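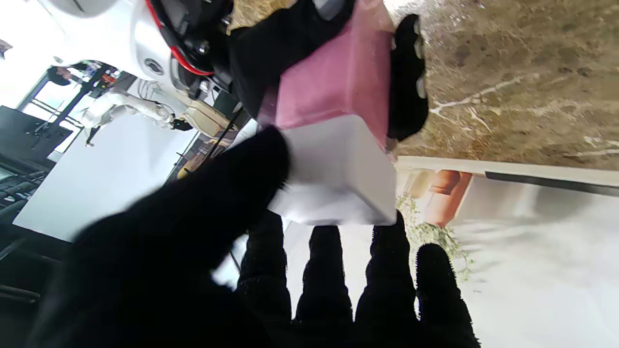
Abb. 7: Weißes, würfelförmiges Gehäuse mit abgerundeten Kanten

4.2 Raumfühler Ostlow in Betrieb nehmen

Der Fühler misst Temperatur und Luftfeuchte und sendet die Werte an die Zentrale Lorkeven. Pro Zentrale lassen sich bis zu 18 Fühler anmelden.

1. Batteriefach an der Unterseite öffnen und den Isolierstreifen herausziehen.
2. An der Zentrale das Menü »Geräte« wählen und mit OK bestätigen.
3. Die Taste im Batteriefach drücken, bis die Leuchte grün blinkt. Die Anmeldung dauert bis zu 76 Sekunden.
4. Raumnamen eingeben und speichern.
5. Batteriefach schließen. Der Deckel rastet hörbar ein.

Hinweis: Erscheint die Meldung »E 493«, ist der Fühler noch an einer anderen Zentrale angemeldet. Setzen Sie ihn zurück – siehe Abschnitt 4.5 – und beginnen Sie wieder bei Schritt 2.

Aufstellort
Stellen Sie den Fühler auf ein Regal oder eine Kommode, nicht auf die Fensterbank und nicht über einen Heizkörper. Nach einem Ortswechsel zeigt die Zentrale erst nach 26 Minuten wieder verlässliche Werte.

Vorsicht: Nur Batterien vom Typ AA verwenden, keine Akkus. Bei Temperaturen über 50 °C kann das Gehäuse Schaden nehmen. Nur mit einem trockenen Tuch reinigen.

Stand der Anleitung: 14. April 2020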